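Rirkdale Shorts: programme listings and audience notes

README

Every short film screened at the Rirkdale festival since it moved out of the bowling club and into the old Hebden cinema. There are 689 films in the main file, one per row. The programme booklets claim 700, but the booklets also counted the intermission.

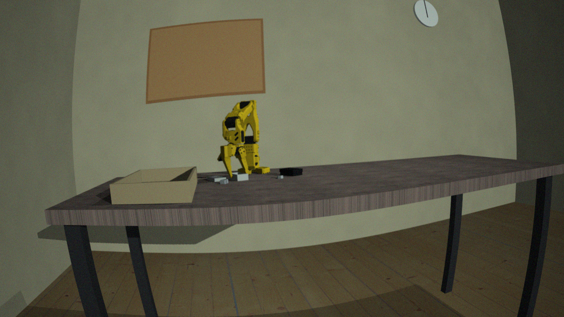 What's in it

films.csv - title, running time, country, colour or black and white, and the session it played in.
notes.csv - 3,000 audience comments, typed up from paper cards. Spelling is as written. So is the swearing.
venues.csv - seat counts. The Hebden holds 300 if you include the row behind the pillar, and we do.

Known problems

Running times come from the filmmakers, who are optimists. 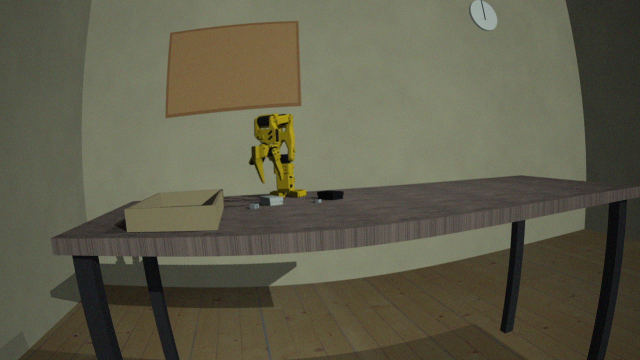
Anything listed as "comedy" was labelled by whoever entered it. Check the audience cards before you rely on that column. Films from the Gidasberg exchange program appear under their English titles, some of which were translated twice and no longer resemble anything.

Session times before the June reshuffle are the advertised ones. Add 20 minutes for speeches.

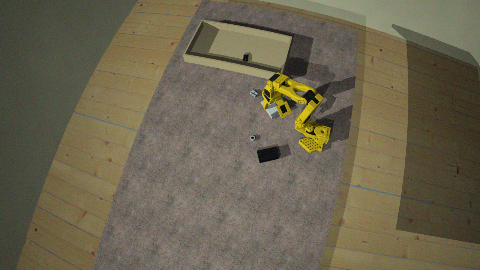

Blank country fields mean the form was left blank, so please don't fill them in by guessing from the accents.

Licence and corrections

Free to use, with credit to Plundell, the archive that hosts the files. Send corrections with a row number. "The one with the goat" matches four films.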